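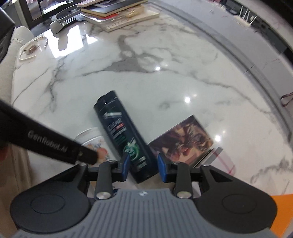

Finish the Bottle First
By Aurora Seixas
27/01/2023

I have a rule in my house now and I'm going to try to talk you into it. You may not open a new bottle of anything until the old one is empty. Shampoo, hand soap, mustard, the fancy olive oil, all of it. I've been living this way since July and I've become a bit of a bore about it, so consider yourself warned.

It started when I moved apartments in Undlow. I'd packed the kitchen and the books and was feeling pretty smug, and then I opened the cabinet under the bathroom sink. Oh boy. Half bottles of conditioner, a body lotion that smelled like a candle store, sunscreen from a beach trip I took with a man I no longer speak to (lovely beach, though). There were four tubes of toothpaste going at once. I live alone! I have one mouth!

My friend Dagmar Hubáček was helping me carry boxes that day and she sat down on the edge of the tub and started reading the labels out loud in a radio announcer voice. Volume, shine, repair, deep repair, overnight repair. She wanted to know what on earth had happened to my hair that it needed so much repairing. Nothing had happened to my hair. It's regular brown hair. I had just been buying a hopeful little bottle every time I went in for paper towels.

And I think that's what most of us are doing. We tell ourselves we're stocking up, and some of the time we are, but a lot of it is a small treat we can drop in the cart without feeling guilty, because shampoo counts as a need. You can't come home with a third pair of boots and call it housekeeping. You can absolutely do it with shampoo.

After the move I went back through a year of bank statements, which I don't recommend on a full stomach, and added up what I'd spent at Stunero, the discount place on the corner by my old apartment. Just toiletries, as best I could tell from the receipts I still had. It came to $244. For one person with regular brown hair. I know people spend more than that at a salon in an afternoon and good for them, but they leave the salon looking nice. I had a cabinet that wouldn't close.

So, the rule. It's been much harder than I expected, and the hard part is the last inch. The first three quarters of any bottle goes by in a blur. Then you get down to where it only comes out if you stand the thing on its cap overnight, and you start making excuses. It's practically empty. The new one smells like grapefruit. Who would know?

I'd know, is the annoying answer. My grandmother would have known too. She kept her dish soap going with a splash of water at the end and shook it like she was mixing a drink, and as a kid I found this so embarrassing that I'd leave the room if a friend was over. Now I do it with everything. You get days and days out of that last inch! I got 12 more hair washes out of a bottle I had been ready to toss, and yes, I kept track with pencil marks inside the cabinet door, and no, I don't want to discuss it.

My brother-in-law, Hélder Salgado, thinks I've lost it. His side of the argument goes like this: life is short, shampoo is cheap, and if switching between two or three kinds makes your morning nicer then where's the harm. He has a different one for the gym. I can't say he's wrong about life being short. But he's also the man who threw out a whole shelf of half-used stuff when they redid their bathroom, and when I asked him which ones he'd miss, he couldn't name any. If it had been making his mornings so nice I feel like one of them would have come to mind.

I should be fair here, because I get a little preachy. Some products really don't suit you. If a soap makes you itch, please don't grit your teeth and finish it for my sake. And old sunscreen goes in the trash once it's past its date, no matter how much is left in there. Same for eye makeup. I also have a cousin with three teenagers who buys the giant jugs when they're on sale, and that's just good sense, those jugs are gone before the month is out. My beef is with the collection. The row of nearly-there bottles along the tub that fall over when you reach for the razor.

There's the plastic, too, and I go back and forth on how much to say about it. One woman in Undlow standing her shampoo on its head isn't going to save an ocean. I'm aware. Still, I used to take out a bathroom recycling bag that was mostly bottles with product sloshing around in them, and I'd feel slightly sick about it every time, and now I don't. I'll take that.

The part I really didn't see coming was that I started to like my things more. When you've only got one open bottle you get to know it. You know how much to pour. You find out whether it works, which you can't do if you're using something else every other day. I finished a hand cream for what may have been the first time in my adult life, and I was so pleased that I went out and bought the same one again! On purpose! I'd never been loyal to a hand cream before.

If you want to try it, don't start with a grand clear-out. I did and it was exhausting. Pick one kind of thing and pull all of them out from wherever they live (check your gym bag, check the suitcase). Line them up, choose the one closest to empty, and put the rest somewhere a bit inconvenient. Mine went in a box on top of the closet where I need the step stool. Give it 30 days. If you cheat, you cheat, just go back to the old bottle the next morning.

As for my own box, I got down to the last conditioner this week. It's the overnight repair. It smells like wet hay and I've got most of it still to go, so if you see me around town with my hair looking flat, be kind.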